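Re: [plilldale-walkers] Ruppert House weekend, is it worth it?
From: Mareike Seidel
Date: 12/4/18
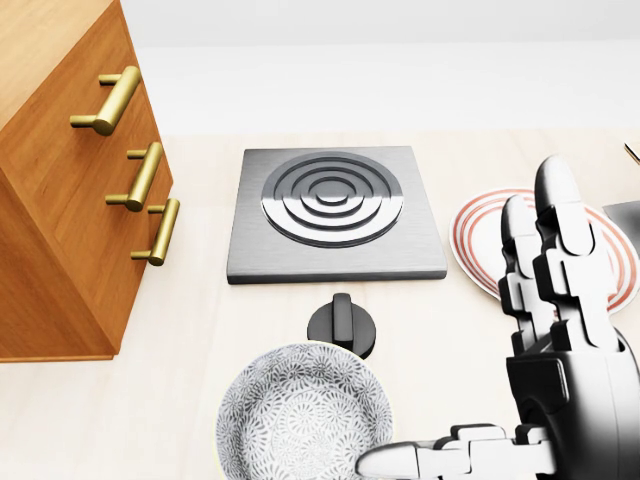 Hi everyone, and thanks Sieglinde for asking, I've been meaning to write this up since July! We did the two-night wellness package at Ruppert House and I'd go back tomorrow. It's $399 per person if you share, with breakfast, the thermal pool and one class a day included. Dinner isn't. The rooms are plain but comfortable, and storage is the one thing I'd want more of (I came home wishing for a little wooden cabinet with drawers and brass bar handles to hide all my creams and bottles in, instead of lining them up on the windowsill). Bring a toiletry bag that hangs.

Sieglinde Wunderlich wrote:
> Has anybody on the list done the Ruppert weekend? My sister
> and I are looking at February. I don't care about massages
> much but I do want a pool that's warm, and she wants yoga
> that won't kill her. Also, is the food extra? The website
> is no help at all.
> Sieglinde

So, the pool. It's properly warm, and it opens at 9, which annoyed the early birds but suited me fine. Go right at opening or during dinner, because Saturday afternoon was packed and you couldn't get a lounger for love or money.

Yoga was gentle! The teacher had us on the floor most of the time and my bad knee never complained. There's also a stretching class if your sister would like that better. The one to skip is the Vovex circuit thing, unless she enjoys being shouted at.

For dinner we walked to Jollura both nights, more than 3 blocks but flat all the way (good soup, slow service, they don't take reservations). The hotel restaurant looked pricey and we never tried it.

One more thing, Sieglinde: robes are included but slippers are not, and the ones at the desk run small. I ended up padding around in my old flip-flops all weekend. And call them to book, the lady on the phone gave us a later checkout just for asking.

Let me know if you two settle on a date, I might tag along!

Mareike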